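Two years at Skundumthorpe: a former supply sergeant on trucks, mud and paperwork

June 8, 2024
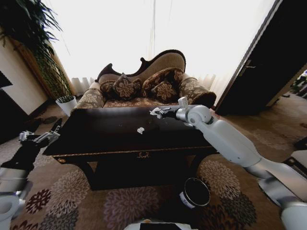 She ran the motor pool at Skundumthorpe for two years, enlisted at nineteen, got out as a staff sergeant. Asked me to leave her name off. Fine by me. We talked on the phone for most of an afternoon and I typed as fast as I could, so any mistakes are mine.

First question was the obvious one. Why transport?

"I wanted signals. They gave me trucks," she said. "The guy at the desk told me I could wait until April for a signals slot or ship out in 12 days and drive. I was broke. I shipped."

Training she remembers mostly as backing up. Backing up with a trailer, backing up at night, backing up with somebody yelling. She took out a fence post the first week and had to dig the new hole herself. "Took me all of lunch. Ground like concrete."

Then the posting. Skundumthorpe was a small depot, one gate, a long shed with a roof that leaked over bay four. She had 14 trucks on the books when she arrived.

"On the books," she said again, and laughed. "Go outside and try to start them. Different story."

So where were the others?

"Oh, they were there. They just didn't go. One had no starter. One had a starter but somebody had borrowed the batteries. You'd fix one by robbing another, and then you had to write up both, and the form only had room for one."

The forms come up a lot. She can still recite the order the copies went in. White to the shop, yellow to stores, pink stayed in the binder. Pink was the one the inspectors wanted and pink was the one you couldn't read.

I asked about the winter exercise, the one people from that depot still talk about. Long pause.

"We called it Sowa, that was the name on the order. Forty-seven miles, at night, no headlights, just the little blackout lamps. I was in the second truck. You stare at that tiny light on the guy ahead and after a while it starts floating around. You have to look away and look back."

Anyone go off the road?

"Us! We did. Real slow, it was almost polite. Just slid down into the ditch and sat there at an angle. My driver said 'sorry, Sergeant' and I said well, turn the heater up."

It took about an hour to get winched out. The cooks had been told to hold breakfast and hadnt.

She is less cheerful on promotion. Went before the board, was passed over, went again. She thinks the first time she talked too much. Second time she answered what they asked and stopped. "Nobody coached us. Now I tell younger soldiers, practice out loud. In the car, wherever."

Favorite piece of kit? The old field stove, easily. Least favorite was the issue rain jacket, which let water in at the neck and kept it there.

After the service she went to Flerneritz, dispatching for a freight outfit called Koltico. Similar work, she says, better coffee. The first months were odd. She kept showing up fifteen minutes early and standing by the door, and she'd say "roger" to customers on the phone.

"I still do that one."

Does she miss it?

"The people, sure. Mornings too. You'd get all the engines running before it was light out and everybody's standing around with their hands in their sleeves, complaning. I liked that. I don't miss bay four."

She had to go pick up her son at that point. We'd planned to get to the reunion, and the whole business with the missing tow bar, so that will have to be another call.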